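Flerkow shared workspace rules: frequently asked questions

Do the rules apply to simulated trials?
Yes. A trial run in simulation is logged and reviewed against the same clauses as a trial on hardware. The exception is clause 11 (emergency stop access), which covers physical cells only.

What counts as an enclosure?
Any appliance or cabinet the arm must enter to reach its target. Refrigerators, ovens and cupboards are all enclosures.

Must the doors be fully open before the arm enters?
They must be open far enough to give the wrist 25 mm of clearance on each side. Record the door angle in the trial log.

Can I change the grip force limit partway through a series?
No. Close the series and open a new one under a new number.

Who signs off a failed trial?
The cell supervisor and one reviewer from outside the project. Both signatures are due within 2 working days.

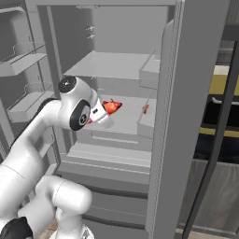 Answers compiled by Despina Grecu and Hae-won Ahn | Updated November 25, 2022

Is contact with a shelf a reportable event?
Contact by the gripper or wrist is reportable. Contact by the item being handled is noted in the log but needs no report.

Where do I send a query that isn't covered?
Use form 444 and mark it for Ye-rin Heo.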